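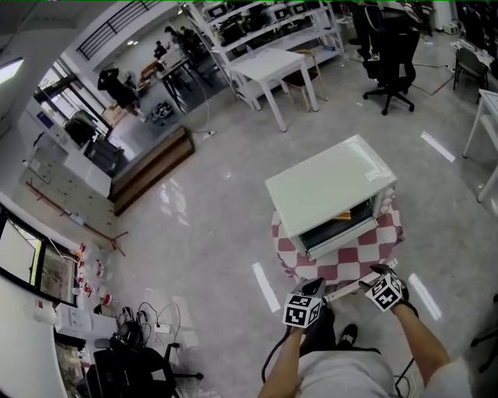 The arm can have the easy job for once, one student on the Akbridge kitchen team said on Wednesday, and by the easy job the student meant doing nothing at all until the humans have shown it how to get a snack out of a toaster oven.

Showing it how has taken up most of the spring. Akbridge Technical College is entering the Singhal Challenge for the first time, and the event asks student teams to build a robot that can handle one small household chore from start to finish. Teams pick the chore themselves. Trirnville, which has won twice, is folding towels again. Akbridge looked over the list of past entries, saw that no team had ever finished the toaster oven, and signed up for the toaster oven.

The class has 28 students, most of whom enrolled expecting to program something. They have instead been opening and closing an oven door with handheld grippers, over and over, while the cameras record how it's done. By Wednesday evening they had 1,231 usable runs. The plan calls for 3,473, a number that someone worked out on a whiteboard in January and that has since been defended with more feeling than math.

A run counts as usable if the door opens, the food comes out and lands where it is supposed to, and the person doing it doesn't stop halfway to talk to a friend. The last rule was added in February.

Progress has been uneven. In the first trial with the trained arm, it reached for the oven, closed its fingers a few inches short of the door and then carried nothing, very carefully, to the plate. The students gave it full marks for the carrying. A second version found the door and opened it, and went on opening it after it was open. The current one completes the whole job 70 percent of the time, provided the oven is where it expects the oven to be.

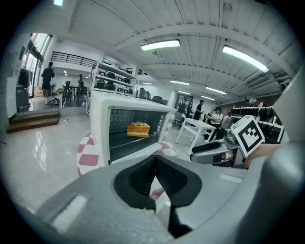
Judging at the Singhal event is done on equipment the teams haven't seen before, in a room they haven't been in, and this worries Akbridge more than the chore does. A system that has learned one kitchen tends to be loyal to it. The class has been moving the oven to different parts of the floor and turning it to face new directions, and has practiced with several kinds of food. The red-and-white checkered cloth underneath has become a sore point. Half the class wants it gone before the arm decides that ovens only exist at picnics. The other half points out that it makes the place look nice. The layered yellow thing on the rack has caused less argument, though there is no agreement on whether it is a sandwich or a cake, and the paperwork calls it "item."

Trirnville has been gracious about the new competition. A message from its team wished Akbridge luck and asked, in a friendly way, whether the door was open yet.

The regional round will be held in Sonville next month. Each team gets three attempts and ten minutes between them for repairs. Akbridge plans to spend the next few weeks on more recording, in two-hour shifts, with sign-up sheets outside the lab. The late shift still has openings. So does the early one.

Last updated Wednesday, 6:40 p.m.

28 shares | 4 comments

COMMENTS

toweldrawer
Went to last year's in Sonville. The towel folding is more exciting than it sounds but you do need to sit near the front.

guest
70 percent is better than my kids do with our toaster oven and they leave the door down.

northside_reader
Does the robot get points for eating it? Asking for the whole back row.

guest
It's a cake. Look at the top of it.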